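Finton Reading Room: progress report to the Sfeir Fund
18 September 2023
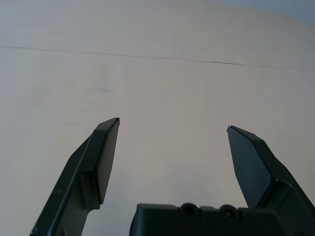 The adult literacy evenings restarted in March, two weeks behind the plan we sent you, because the heating contractor and the calendar had different views. Setareh Fallahi now teaches the beginners and Tekle Abera has the group that can already read a bus timetable but would prefer a novel. Your furniture money went on pale tabletops, as agreed. One has a thin dark line wandering across it, a seam or a crease depending on who you ask, and Tekle's group has taken to calling it the river. Otherwise the surface is smooth and you can write on a single sheet of paper without putting the pen through it, a luxury under the old arrangement.

Enrollment stands at 741 against a target of 512. I would like to claim credit for this. Most new learners, however, tell us they came because Trarura, the bakery next door, put our flyer in with the bread. We have thanked them and asked for more flyer space. They have asked for more customers.

Attendance is less flattering. It held up well until the summer and then sagged, as the last report warned it might. Leen Akl has moved one session to the early afternoon for people on night shifts, and that class is now the fullest we have. The computer course is still on hold. Urkance delivered the software in the wrong language, then sent a very polite apology in that language too.

Spending is within budget except for printing, where we are over. Fares Khalaf has the receipts and a theory about the toner - I have attached only the receipts.

For the next period we ask to move the unspent travel line to exam fees. Four learners are ready for the certificate, and three of them have said so out loud. Hussam Boutros will send the revised budget separately, along with the attendance sheets missing from our last report.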